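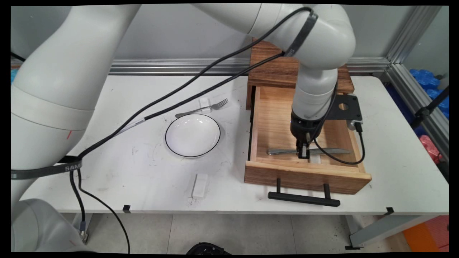 Thursday, cutlery drawer, second station

Carrying on from the page before last, where I said the drawer task would be quick. I have left that sentence in so that others may enjoy it.

Task as it now stands in the task sheet: drawer is open at the start, knife lying flat in the bottom, plate and fork already out on the table. Operator picks up the knife, brings it out, lays it beside the plate. End of episode is gripper open and clear of the knife. Closing the drawer is a separate task with a separate name, and anyone who closes the drawer out of tidiness will find their episode in the reject folder with my initials on it.

Total on disk when I came in was 1371 episodes across all the table tasks. Target for today was 80 of the knife. Got 80 recorded, 17 thrown out, so 63 to keep. Seul-gi did the morning, I did the afternoon, and Yoon-hee did the looking over our shoulders.

Where the 17 went:

Nine were the knife slipping during the lift. A table knife flat on a flat board is a mean thing to ask of two fingers. Come in too high and you pinch air, too low and the fingertips press on the drawer bottom and the arm goes into protective stop. The window between the two is about as thick as the knife. Seul-gi has a knack of touching down very lightly, backing off a hair and then closing. I have a knack of going into protective stop.

Four were the drawer moving. If you drag the knife at all before lifting, the drawer comes along with it, and then the start of the episode and the end of the episode disagree about where the furniture is. I argued for keeping these as natural variation. Yoon-hee argued that we would then be teaching it to drag. She is right and I have thrown them out, slowly.

Three were the wrist bracket brushing the side of the drawer on the way up. No damage. It does stick out on that side, and you forget about it completely when you are driving and watching the fingers. Drive as if the wrist were a hand's width fatter than it looks.

One was me sneezing on the pedal.

Notes on the grasp

We tried three ways of approaching the knife and I want this written down before we start having opinions about it from memory.

Straight down, fingers either side of the handle. Most reliable by a distance. Gripper vertical, descend, close, lift. Fifty-odd of the keepers are this.

Straight down on the blade. Works, looks awful, and the knife swings round when it clears the board. Keep a few so that the policy has seen it, but don't go looking for more.

Tilted, coming in over the front panel. Pretty when it works. The wrist has to come down close to the drawer handle to get the angle and there isn't room. Dropped this after the third go. If somebody wants it back they can saw the handle off, and explain that to Hartono, who lent us the drawer unit and has asked after it twice.

Speed. Seul-gi's episodes are shorter than mine by a good margin, and I went and watched them side by side at lunch to find out why. She doesn't stop over the drawer. I come across the table, hover, have a think, and then go down. From the point of view of anything trying to learn from me, the hover is part of the job. We have met this before with the Kerov cups, where the finished policy used to hang above the cup for a while with a thoughtful air and then pick it up. Everybody who came round for the demo said how careful it was. It was copying my hesitation.

So, for the rest of the week: if you need to think, think before you press record. If you get stuck halfway through, finish the episode, mark it "pause" in the comment field, and carry on. Don't delete on the spot. I would sooner sort them afterwards than have people quietly removing their own bad ones, or we'll end up with a set that has no recoveries in it at all.

On recoveries. We have hardly any good ones and we need them. A dropped knife that gets picked up again cleanly is a keeper and worth more than another perfect lift. A dropped knife followed by six seconds of jabbing is not. Of today's nine slips I went back through and could not honestly rescue a single one. Tomorrow I'd like some on purpose: pick up, let go low, pick up again. It feels like cheating. Yoon-hee says it is called "coverage" and to get on with it.

Starting positions

The start layout is meant to change every episode and it had stopped changing. By late morning we were putting the knife back within a finger's width of the same place, pointing the same way, like people laying a table in a hotel. I only caught it when I overlaid the first views from the morning's run and they came out nearly sharp.

New rule, starting from episode 41: shake the drawer gently between episodes and leave the knife where it ends up. The plate and fork get shifted by hand as well, but stay on the left half of the table. The small white blocks may go anywhere, in the drawer included. Please do move them. If they always sit in the same spot the policy will happily use them as signposts, and then one day somebody will take one away to prop up a monitor and we'll lose a week.

What shaking doesn't give you is a knife hard up against the drawer side. It happened twice and both times neither of us could get a finger in behind it. For now those count as a bad start: reset, don't record. In the long run it needs a nudge-it-out move of some kind and that ought to be its own task. Put on the list under "things we will be asked about at Benport".

Shiny things

The plate throws a highlight and so does the knife, and when the afternoon light comes in, the view from the wrist washes out for a moment as the gripper goes over. I thought we should control it and put a blind up. Seul-gi thought we should leave it, as the kitchen this is meant to end up in has windows. Compromise: mornings with the blind down, afternoons with it up, and write which in the session notes. I have put today down as "up all day" because that is what happened.

Cables

Check the slack by the drawer before every session. In one of my afternoon episodes the loop touched the knife handle on the way up and gave it a small helpful push. I've kept the episode, marked, though I don't expect to be proud of it. If the loop is hanging near the knife at the start, tuck it back and start again.

The long run overhead is fine. I moved the arm through every reach we use and nothing pulled.

Naming, again

The session folder is knife_from_drawer. It isn't knife_drawer, which is the old task from Destgate where the knife goes in. I found two episodes in the wrong folder this afternoon and they were both mine. Moved them across. A model trained on both would, I suppose, take the knife out and put it back for ever, and there are restaurants like that.

For tomorrow

Seul-gi first on the arm again, straight-down grasp, shaken starts.
Me on deliberate drops, after coffee.
Thin foam under the fingertips? Yoon-hee has some. Try it on a few throwaway episodes before committing, as it changes the look of the gripper in every view and we can't mix the two without saying so.
Ask Hartono if we can screw a stop into the runner so the drawer stays put. Ask nicely.
Spoon next, if the knife gets to 200 kept. The spoon has a bowl at one end and will therefore be easy. I shall leave that sentence in as well.

Disk check before leaving: all 80 copied over, the 17 in rejects with reasons filled in, sneeze included.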